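Council and Bylaws > Tenants' Round Table > Minutes

Endberg Tenants' Round Table
Minutes of the August meeting, held in the upstairs room at Šindelář Hall

Filed under: Renting in Endberg, Bylaws, Meeting Notes

Opening

The chair opened the meeting at 7:05 in the evening and thanked everybody for coming out on such a sticky night, with a particular welcome to those who were here for the first time and had climbed the stairs without being quite sure they had the right door. There were 24 people in the room by the time the kettle had boiled, which is a very good turnout for August. Apologies were received from the councillor for the east ward, who sent a kind note and asked to be given a copy of these minutes.

The chair also thanked the hall for letting us stay on past nine last time, when the talk about deposits ran rather longer than planned.

Minutes of the last meeting

Taken as read, with one correction. The minutes said that the town's rental licensing bylaw had been "passed." At that point it had only been given second reading. It has now had third reading and has been adopted, so the sentence has become true in the meantime, but a member who used to work in the clerk's office felt strongly that it ought to be put right and the meeting was happy to agree.

The rental licensing bylaw: where things stand

Most of the evening went on this, as expected. The chair gave a summary for newcomers, and it is set down here fairly fully as several people asked to have it in writing.

Under the bylaw, anyone renting out a home in Endberg will need a licence from the town. To get the licence, the owner has to show that the home has had a basic safety inspection, give a local contact who can be reached after hours, and post the licence somewhere the tenant can read it. Inspections will cover heat, smoke alarms, stairs and railings, and a second way out of any basement bedroom. The bylaw takes effect in the fall, and owners who already have tenants get a grace period on top of that.

Telora, the property management company that looks after the riverfront buildings, has gone to court to have the bylaw struck down. Its argument, as far as the round table understands it, is that the province already sets the rules between landlords and tenants and that a town has no business adding its own. Telora also asked the judge to put the bylaw on hold until the case is decided. The judge said no to the hold, and the bylaw will come into force while the case carries on.

There was some clapping at this, and the chair gently reminded the room that the refusal to pause the bylaw does not settle who is right in the end. The full hearing has yet to be scheduled, and the town's lawyer has told council it could be well into the new year. A member asked what happens to licences already issued if the town loses. The chair did not know, and did not think it wise to guess, but will put the question in writing to the clerk.

A good long discussion followed. The main points raised were these.

A tenant from one of the riverfront buildings said her neighbours had been given a letter suggesting that rents would have to go up to cover the licence fee. She brought the letter with her and read out part of it. Several people had received the same one. The legal clinic worker who joined us for this item explained that a rent increase still needs the proper notice and still has to stay within the yearly guideline, licence or no licence, unless the building is exempt. She offered to look at anyone's letter privately after the meeting, and was kept busy until the lights went off.

An owner who rents out the top floor of his own house spoke as well, and the meeting was glad to have him. He supports the inspections but finds the paperwork heavy for a person with one unit, and he worried that small owners would give up and sell. He would like to see a lower fee for owner-occupied houses. There was a fair amount of sympathy for this — some of it from people who rent from owners very much like him — and it was agreed to mention it in our letter to council.

A newcomer asked whether a tenant can be put out if the home fails its inspection. This is the worry we hear more than any other. The bylaw says the owner is to be given time to make repairs, but it is less clear about what happens if the repairs can't be done with people living there. The round table has asked for this to be spelled out, and will keep asking.

Two members felt the round table should apply to be heard in the court case. Others thought it would eat up all our time and most of our small bank balance. After some back and forth, the clinic worker suggested we first find out whether the tenants' federation is already planning to take part, as there would be little sense in doubling up. Agreed. The secretary will write to them.

Petition and written submissions

The petition in support of the bylaw closed with 3,238 signatures, and the chair handed it in at the town office before the third reading. The meeting recorded its warm thanks to everyone who stood outside the grocery store with a clipboard in the rain.

The clerk has confirmed that council received 41 written submissions on the bylaw, for and against. They are open for anybody to read at the front counter during office hours, and the secretary has been through the binder. She reported that the most thoughtful ones came from both sides, and that the one from the retired building inspector should be read by every member of council if they haven't done so already. She will ask the inspector if he would be willing to come and speak to us later in the fall.

The online licence register

The town has chosen a system called Clustum to run the public register, where a tenant will be able to type in an address and see whether it has a licence. A trial page is up. A few members had tried it on their phones, with mixed luck. Unit numbers seem to confuse it, so that a search for a basement apartment brings back the main floor or nothing at all. One member pointed out that plenty of tenants in older houses don't have an official unit number in the first place.

There was also a question about privacy. The register will show the owner's local contact, and it was asked whether it might show anything about tenants. The town says it will not. The meeting would like to see that in the bylaw itself, or at least in the policy that goes with it, where it can't be changed quietly down the road.

Those without internet at home can ask at the library desk. The chair will check that the library staff have been told so.

Letter to council

It was agreed that the secretary will draft a letter from the round table, to be passed around for comments, asking council to:

- set out plainly what happens to tenants when a home can't be repaired while occupied
- consider a lower fee for owners living in the same house
- fix the unit number trouble before the register opens properly
- put the promise about tenant privacy in writing
- offer the inspection checklist in more languages than English and French

The last point was added from the floor and met with nods all around.

Renters' information evening

Plans are coming along nicely. The evening will be held downstairs at Šindelář Hall, doors at 6:30, with the legal clinic doing the first part and a question period after. The hall has asked us to have the chairs stacked by half past nine. We have the use of 2 folding tables for leaflets, and a member has kindly offered to bring a third from home if it will fit in her car. Soup was proposed, then sandwiches, and after a surprisingly lively exchange the meeting settled on tea and squares.

Childcare was talked over at some length. Last time a number of parents had to leave before the question period, and everyone felt badly about that. The small room beside the kitchen is free, and two members with police checks already in place have said they would be pleased to sit with the children.

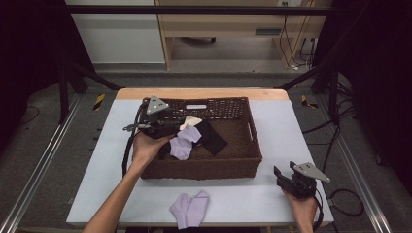
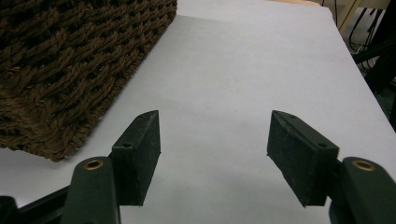 Any other business

A member asked if the round table had a view on the town's plan to move bylaw complaints to a single phone line. Nobody had read the report yet, so it will go on the next agenda, and the chair asked that as many of us as possible look through it beforehand. The report is long but the first few pages give the gist.

The bus shelter outside the hall is still without a light. The secretary has reported it again — with a little more firmness this time — and will let people know if she hears back.

Somebody left a green umbrella behind in July. It is on the hook by the side door.

Things to be done before next time

Chair: write to the clerk about licences issued before the court decides, and check with the library about help with the register.

Secretary: write to the tenants' federation, draft the letter to council, and invite the retired inspector.

All members: send in examples of addresses that the register gets wrong, with the unit written out the way it appears on your mail.

The meeting closed at 9:10. The next one will be in the same room at the usual time, and newcomers are very welcome to come a few minutes early for a cup of tea.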